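4. Préparation de la scène et collecte des démonstrations

Cette section décrit la mise en place du poste cuisine Sulmont pour l'évaluation de la politique de saisie Plistis. Elle suppose que le bras est calibré (section 3) et que le logiciel Sotar est démarré.

4.1 Disposer les objets

1. Dégager la zone de travail sous la pince. Les appareils de cuisine restent au fond du plan de travail.

2. Placer la boîte en bambou au milieu, tiroir vers l'avant, et tirer le tiroir en partie.

3. Déposer un sachet dans le tiroir, à plat.

4. Ajouter les distracteurs : assiette avec aliments en peluche, planche ronde, boîte de céréales couchée. Leur position est libre et doit varier d'un épisode à l'autre.
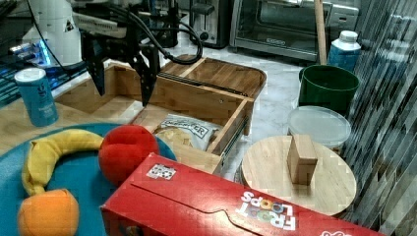 Figure 4.1 — Pince au-dessus du plan de travail, tiroir entrouvert avec un sachet.

Attention : ne jamais passer la main entre les doigts de la pince lorsque le bras est sous tension. Utiliser l'arrêt d'urgence avant toute retouche de la scène.

4.2 Vérifier la vue d'ensemble

5. Ouvrir le flux de la vue de dessus dans Sotar et contrôler que le plan de travail est visible jusqu'à la crédence.

6. Vérifier que les câbles du bras forment une boucle libre et n'accrochent aucun récipient.

7. Enregistrer une image de référence. Muli s'en sert pour estimer l'écart entre la scène d'entraînement et la scène d'essai.

Note : la présence d'objets sans rapport avec la tâche est voulue. Une politique entraînée sur un plan de travail dégagé perd en fiabilité dès que le fond change. 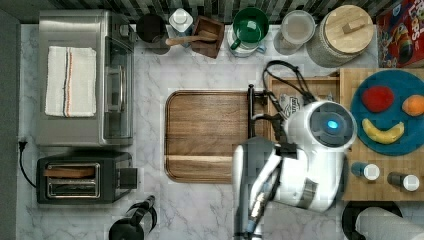

Figure 4.2 — Vue de dessus : grille-pain, planche à découper, bras et assiette.

4.3 Contrôler la caméra de poignet

8. Amener le bras au-dessus du contenant ouvert, à vitesse réduite, et afficher le flux du poignet. Un flou de mouvement est normal pendant le déplacement. Les images floues sont conservées dans le jeu de données — Muli leur attribue seulement un poids plus faible.

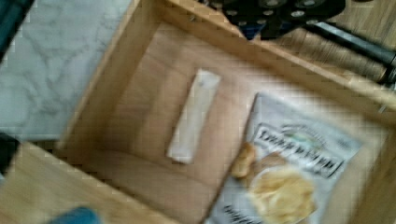
9. Immobiliser le bras et attendre que l'image se stabilise. Si elle reste floue à l'arrêt, nettoyer l'objectif et reprendre à l'étape 8.

10. Lancer l'enregistrement. Prévoir 1 000 épisodes pour l'entraînement initial et 2 000 si l'on ajoute la manœuvre du tiroir.

11. Après 5 échecs de saisie consécutifs, interrompre la série et refaire la calibration de la pince. Les épisodes concernés sont marqués « rejetés » mais ne doivent pas être supprimés.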